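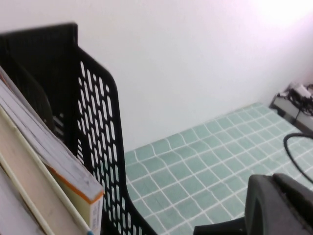

The wrist camera's view of the file holder, with the gripper at lower right.

Shelving a book is a poor test of strength and a good test of shape. A paperback weighs little, but it bends, its cover slides against its pages, and the gap it has to enter is often only slightly wider than the book. Prasetyo Gunawan picked the job for that reason when he set out to compare 2 grippers on the same arm.

The Bandent is a parallel gripper with rigid fingers and flat pads. The Hullora has rounded, compliant fingers that give under side load. Both bolt to the same flange and take the same command, a target width and a force limit. Gunawan ran 64 trials with each, using a black desktop file holder on a gridded tablecloth and a mixed stack of technical books. Each trial began with a book lying flat and ended when it stood in the holder with the fingers clear, or when the arm reached its time limit.

The lift caused most of the early failures. A book lying flat offers no side for the fingers to close on, so the arm has to reach past an edge, press down lightly and get one finger underneath. The Bandent did this well on stiff covers. On thin ones its lower finger tended to enter between the cover and the first page, and the book opened as it rose. Fikri Hidayat, who wrote the motion code, added a short sideways drag that brings the edge of the book over whatever lies below it. With the drag in place the Bandent lost far fewer lifts.

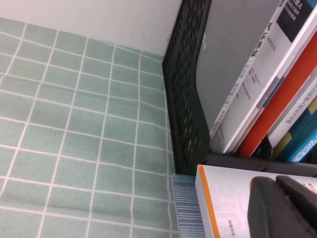
Compliant fingers raise a separate problem, and it shows up in the control log before it shows up on the table. When a Hullora finger touches the cover, it bends before the force reading climbs, and the controller believes the hand is still in free space. Hidayat lowered the contact threshold twice. The second setting caught nearly every touch but also stopped the arm on cable drag, so he backed it off and added a 6 millimeter overtravel after first contact. The figure suits paperbacks. He would not use it on a hardcover without checking the pad wear first.

Vision was tested separately. The wrist camera, a Galanis unit, gives a close look at edges and spines, and at short range the slots in a perforated panel are useful marks for estimating how far the holder has turned. Its weak point is the final approach, when the fingers cover much of the target. Strong light on the wall also washes out part of the picture and pulls the exposure down on dark plastic. Zihan Yan locked exposure and gain for the whole series after seeing the edge detector drop the holder's side panel between one cycle and the next.

A second camera, fixed in place, covers the whole holder. Yan uses it to find which compartment has room and which way the standing books lean. Lean matters more than she expected. Books tilted away from the divider leave a wedge of space that is wide at the top and narrow at the base, and a planner that measures only the top will choose a slot the book cannot reach the bottom of. 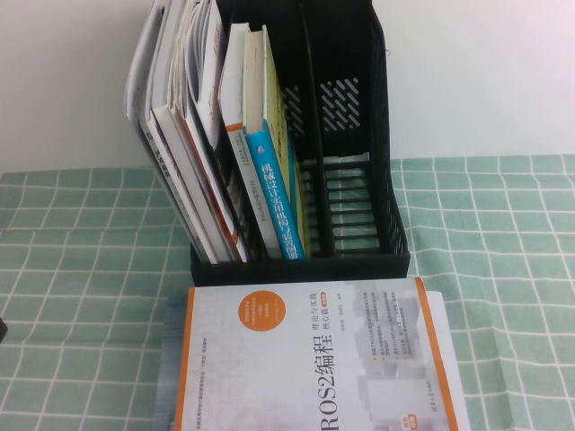
Reading the printed title helps with sorting but adds little to grasping. Yan's code finds the long edges of the cover first and then fits a rectangle, which works even when the text runs sideways to the camera. Orange stripes along a white cover are a mild nuisance, as the detector sometimes takes the inner side of a stripe for the edge of the book. The fix was to reject any edge with cover-colored pixels on both sides.

The arm ran on a Metton controller throughout. Its force loop was steady, although changing tools meant reloading the payload file by hand, and a wrong file cost Gunawan most of an afternoon in December. For insertion he prefers the Hullora, whose fingers let a slightly misaligned book settle against its neighbor. For lifting he would keep the Bandent. The next series will try rigid fingers with a soft outer pad, using the same books and the same holder.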